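What the Portioning Arm Changes: Report on a Kitchen Placement
Prepared by Renu Vashisht, 13 July 2021

2. What we were asked to look at

Midell makes boxed lunches for offices and sends out 600 on a normal day. Portioning has always been done by hand, by a line of 8 people with scoops. The company is now testing whether a robot setup from Parnidix can take over part of it, starting with dry and loose foods. Our group was asked to write up the effect on staff. I should say early that I came away less convinced than the others in my group.

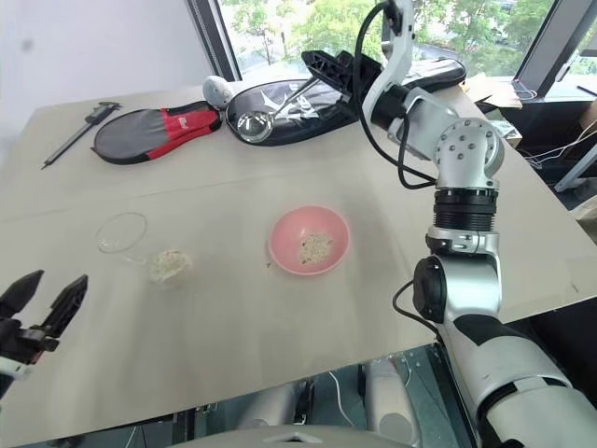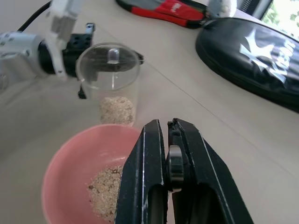 The trial table by the window, with the pink bowl and the clear container.

The sales material talks about "freeing people from repetitive tasks." I asked several workers what they expected to be freed for, and most did not know. One thought she would be moved to box folding, which is just as repetitive and pays the same. Another had been told he would "look after the system," but he had not been offered any training and his job title had not changed.

Maj-Britt Westerberg, the shift lead, was more hopeful. Her wrists hurt by the end of the week and she would gladly hand over the scooping. I take that seriously. Wrist and shoulder pain came up in 5 of our interviews, more than any other complaint. If the arms really do the heavy part of the day, that is a real gain. But the heavy part is the big pans of wet food, and those are not in the trial plan at all.

3. Small jobs that appear

Loose food does not always land where it should. On a hand line the person with the scoop wipes up and keeps going, and no one writes it down. The trial plan has no name on that job. It also says nothing about who refills the supply, who swaps bowls or who decides that a portion looks wrong – all things the scoop line does now without being asked.

4. Limits

We had no access to the contract or to the cost figures, so I can't say if the numbers work for Midell. We also spoke only to the day shift. The night crew may see it differently, and I would want to hear from them before anyone signs for a second table.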